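4.2 Costing the bedroom task

Bedroom tidying was the last of the home tasks to be priced, and the hardest. Two arms from Lustik, one cable set, grippers with two-finger tips. Small scraps on bedding need a fine tip; bins in tight corners need reach. We budgetted for both on the same arms, see Figure 3.

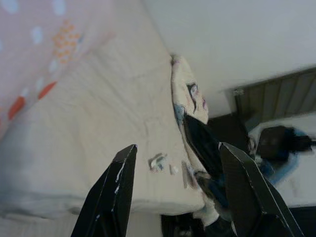
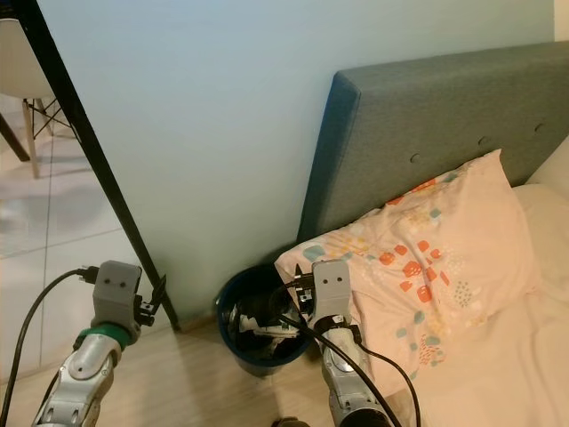 Figure 3. Bedroom task at the Usdale flat. First: wrist view, scraps on the cream sheet between the fingers. Second: both arms at the corner by the headboard, right gripper at the dark blue bin.

4.3 Purchase plan

Quotes as of 2018-10-11. Spare finger tips 37 each from Falcão, order two pairs per arm, they scuff. Replacement cable set 219. Wrist camera 80, plus fitting. Goslow stand 1,690 and by far the biggest single line, so we left it till November when the next part of the grant is released. All prices in pounds, before tax.

Not costed: operator time, insurance, transport between flats. Cable runs want more thought, loops across bedding can snag and a longer set may be neccessary. Renting the stand was looked at and dropped, minimum hire too long for us. Spares before upgrades is the rule we'd keep for any second site.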